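Section 6: Running a Visitor Demonstration

6.1 Before you begin

Showing Tevlow to visitors is one of the best parts of having it. People who have never been near a robot will happily stand at a screen for half an hour steering a simulated gripper through a bathroom, and they ask wonderful questions while they do it!

This section covers a demonstration on the Drelevico demo station, with one operator and one visitor at the controls at a time. It assumes you have finished the installation in Section 2 and can open and close the gripper from the hand controller. If you are using the Haddad foot pedals as well, read Section 5 first.

Everything in this section happens in simulation. If your station is also connected to a physical arm, switch the arm off at its own power supply and leave it off for the whole visit.

CAUTION: Closing the Tevlow window does not switch off a connected arm.

6.2 Setting up the station

1. Place the visitor screen on a steady table with the operator screen beside it. Leave enough room behind the chair for a small group to watch.

2. Tape down every cable that crosses the floor. Visitors look at the screen and never at their feet.

3. Turn on the demo station and wait for the green light on the front panel. The first start of the day is slower than the rest.

4. Open Tevlow and choose Visitor Mode from the start menu. This hides the editing tools and locks the room layout, so a curious child can press anything on the controller without harm.

5. Set the hand speed to 20 percent. You can raise it later for a visitor who is doing well.

6. Set the turn length to 300 seconds. With a long line you may want less, but try to avoid it -- people need the first part of their turn just to get a feel for the stick.

NOTE: The turn timer starts with the first movement of the stick, so there is no rush while you explain the controls.

6.3 Loading the rooms

Tevlow comes with three rooms suitable for visitors: kitchen, workshop and bathroom. The bathroom is our favorite. The patterned wall gives people something to judge distance by, and almost everyone recognizes what sort of place they are in.

1. Choose Rooms, then the room you want. Loading takes some 10 seconds.

2. Choose Reset Objects. Do this between visitors too, even if everything looks fine.

3. Run one full turn yourself before the doors open. Move forward, move back, open, close.

If the picture moves in small jumps, lower Texture Detail by one step. Surfaces will look blockier close up, but the controls will feel much smoother, and visitors care far more about that.

6.4 Giving a visitor the controls

1. Seat the visitor and let them hold the controller before you say anything about it.

2. Press View until the screen shows Hand View. The view sits behind and above the gripper, looking out past the two fingers.

3. Ask the visitor to squeeze the trigger and let go. Stop there until they have done it a few times. There is usually a laugh at this point, and the people behind the chair start leaning in.

4. Check that the gripper is open before the visitor drives toward anything. In Hand View the fingers should stand well apart, with nothing between them but the view of the room ahead.
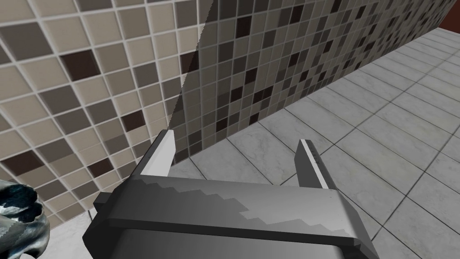 5. Let the visitor pick a target. Have them turn the hand until the target lies between the fingers, then move forward slowly.

6. When the visitor thinks the target is in reach, have them squeeze the trigger and hold it. A miss is fine. Back up, open, try again.

NOTE: If an object is off to one side of the hand, back away before turning. Turning on the spot can knock it out of reach.

6.5 Ending the session

1. Choose End Turn, then Reset Objects.

2. To keep the visitor's run, choose Save Replay. The station holds up to 400 replays and then overwrites the oldest. Copy any you want to keep to a Nimotden drive at the end of the day.

3. After the last visitor, leave Visitor Mode by holding Menu and View together. Set the hand speed back to its normal value before anyone uses the station for other work.

4. Shut down from the start menu and wait for the green light to go out before you unplug the station.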